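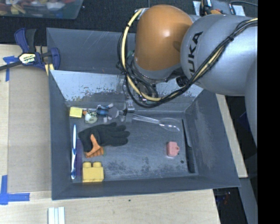
How to read a harness racing programme

When I went to the trotting track for the first time, I bought a programme at the gate and did not understand one line of it. Every horse had a small block of numbers and short letters, and the people near me read it as quickly as a newspaper. It took me most of one season to learn it. I hope this page will make it shorter for you.

I use the programme from Bokside, my home track, but most tracks print nearly the same things. The order of the columns can be different, so look first for the page with the key. It is usually inside the front cover.

Step 1. Find the conditions of the race

Above the list of horses you will see a few lines in small type. They tell you the distance, the kind of start, the gait (trot or pace) and which horses are allowed to enter. Read this before you look at any horse. A horse with fast times at the pace is no help to you in a trotting race, and it would not be in the list.

At Bokside many races are limited by money won. The line may say, for example, "non-winners of 2645 last 4 starts". This means that a horse which won more than this sum in its last four races may not take part. Sometimes there is a second line with "also eligible", and there the exceptions are given.

Step 2. Look at the post position

The number beside the horse is normally its place behind the starting car. Number one is on the inside, next to the rail. On a small track with tight turns the inside places are a clear advantage, and a horse from the outside must use energy early or wait at the back. On a long track with a long straight the difference is smaller.

Please check also if there is a second row. A horse in the second row starts behind another one, so look at who is in front of it. If the front horse leaves fast, the one behind can follow and get a good place for free.

Step 3. Read the past lines from the bottom

Under the name of each horse are its last races, one race on one line. The newest is on top. I prefer to begin with the oldest and go up, as then I see if the horse is getting better or worse.

Let us take one line of a mare called Lorix, from a meeting in November:

Bokside, mile, ft, 4, 4, 5, 3, 2, 2

After the track and the distance comes the condition of the surface: "ft" is fast, "gd" is good, "sy" is sloppy. The next number is the post position. Then you have the place at the quarter, the half, the three-quarters, the start of the straight and the finish. So Lorix started from post 4, was fourth at the quarter, went back to fifth, moved up to third, was second when they came into the straight and finished second.

A small circle beside one of these numbers means that the horse raced on the outside, without cover, in that part of the mile. This costs much strength. A fourth place with two circles can be a better race than a second place with none.

Step 4. Watch for breaks

A letter "x" beside a number says that the horse broke stride, that is, it began to gallop. The driver must then pull it back and loses ground. One "x" in many races is nothing serious. If you find it in three lines from six, be careful – particularly with young trotters.

Step 5. Compare the times with care

There are normally two times in a line: the time of the winner and the time of the horse itself. Do not compare a time from Bokside directly with one from Eltham. Eltham is a bigger track and the horses go faster there. Compare times only from the same track and the same kind of surface, and look at the temperature if it is printed. In cold weather everything is slower.

Step 6. The driver and the trainer

At the end you find the names with their starts and wins this season. A driver with 91 starts gives you a figure you can trust a little. A driver with two starts and one win has a wonderful percentage, but it says almost nothing.

If you want to practise, keep an old programme at home – mine is from the Wickramasinghe Trot – and read one race without looking at the results. Write down which horse you think was leading at the half, then check it in the chart.

Last updated 3 July 2020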